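## Gripper pads, round two

August 21, 2019

The previous post ended with the two arms on the rail and the stock jaws failing to hold a cotton cloth by its edge for longer than it took me to reach the stop button. Several people wrote in about it. Piret Vaher suggested the jaws were fine and my closing current was too low. Wekesa Nyamweya thought the opposite and told me to stop cooking the servos. Both had a point, so I spent the last two weeks' worth of evenings on a proper comparison.

The question is narrow. Given one cloth and two arms, which jaw surface lets the pair pick it up at both ends, carry it across the floor, and put it down again without losing a corner? I am not interested in payload or in fingertip force as a number on a data sheet. Cloth doesn't weigh anything to speak of. It slips, or it peels, and those are separate faults with separate causes.

### What was compared

Three surfaces:

- **Stock.** The moulded jaw faces as supplied, with shallow ridges.
- **Silicone.** A thin sheet cut to the jaw outline and glued on. I had an offcut from Bhatia left over from another job.
- **Tape.** Coarse grip tape, trimmed to the jaw and replaced when it started to lift at the corners.

Each surface got 20 lifts. A lift means: both grippers close on the cloth, both arms rise, hold for 14 seconds, move sideways along the rail direction, and lower. If either end comes free at any point, it is a fail. I recorded which side let go and whether it slipped (the edge dragged out along the jaw) or peeled (the edge rolled out from the tip).

The controller is the Gonberg board from the March post, running the same loop for both arms. I changed nothing in the trajectories between surfaces. The closing current was set once, at the value Piret proposed, and left alone.

### The hold

Most of the failures happen during the hold, which surprised me, as I had expected the sideways move to be the difficult part. With the ends level and the cloth allowed to hang, the load at each jaw is small but it pulls inwards and down, so it works steadily at the lower corner of the pad. Bring the grippers closer together and the sag deepens, the pull becomes more vertical, and peeling takes over from slipping. Pull them further apart and the two arms start to fight each other through the cloth. The servos then report a load that looks like a good grip and is nothing of the kind.

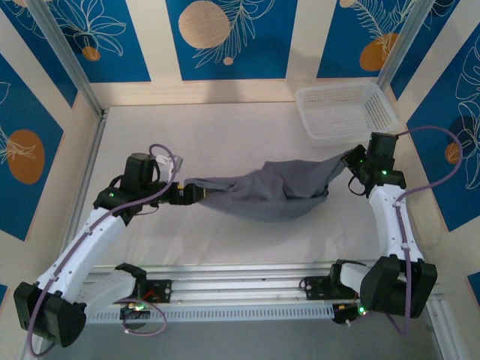 *Both ends gripped, middle left slack.*

I settled on a fairly loose hang. It gives the arms somewhere to put their position error. When one side lags on the way up, the slack absorbs it, and neither gripper sees a jerk. Jeferson Lacerda runs his pair with the cloth nearly taut and gets tidier folds out of it, but he also has better joint encoders than I do and a force estimate he trusts.

### Results

Stock jaws: poor, as before, though less poor with the higher current. Piret was right about that much. Nearly all the failures were slips. The ridges run the wrong way for an inward pull, so the cloth rides along them. Turning the jaw inserts through a right angle would be worth trying, if the inserts came out. They don't.

Silicone: the best of the three when clean. Its failures were peels, and they came in a run at the end of the session. Wiping both pads with isopropyl alcohol brought the grip straight back. I assume lint. A set of 32 extra lifts with a wipe after every fourth one produced no run of that kind, so wiping is now in the script as a pause and a beep.

Tape: very reliable grip, and I won't be using it. It held the edge so well that it would not release. On lowering, the jaws opened and the cloth stayed hooked on one pad, then came up with the arm on the retract. I counted that as a pass under the rules above — the rules were about dropping — and have since rewritten the rules. It also raises a fuzz on the hem.

### Left and right

The right arm let go more often than the left with every surface. I swapped the jaws over to see if the fault would follow them. It stayed with the arm. Elibariki Rweyemamu looked at the logs and pointed out that the right wrist settles slightly rotated after each lift, enough to put the jaw tip lower than the heel. That loads the corner of the pad first and would explain the peeling. Whether it is backlash in the wrist or a bad zero I don't yet know. I re-zeroed it last night and the offset is smaller, but still there.

### Next

- Silicone on both arms, thicker sheet, with the front corner rounded off.
- Check the right wrist horn for play before blaming the firmware.
- Log the commanded and reported angles at the same rate. At present they are not, and comparing them involves a spreadsheet I would prefer to delete.
- Try the Broselness soft fingers. Wycliffe Muli has offered to lend me his pair once the Virnbridge workshop is over. They bolt to the same bracket, so the swap should be four screws and a change to the closed position in the config file.

The lift logs are in the usual folder. The file ending in `_tape_b` has a wrong header and the left and right columns are reversed. Everything else reads as labelled.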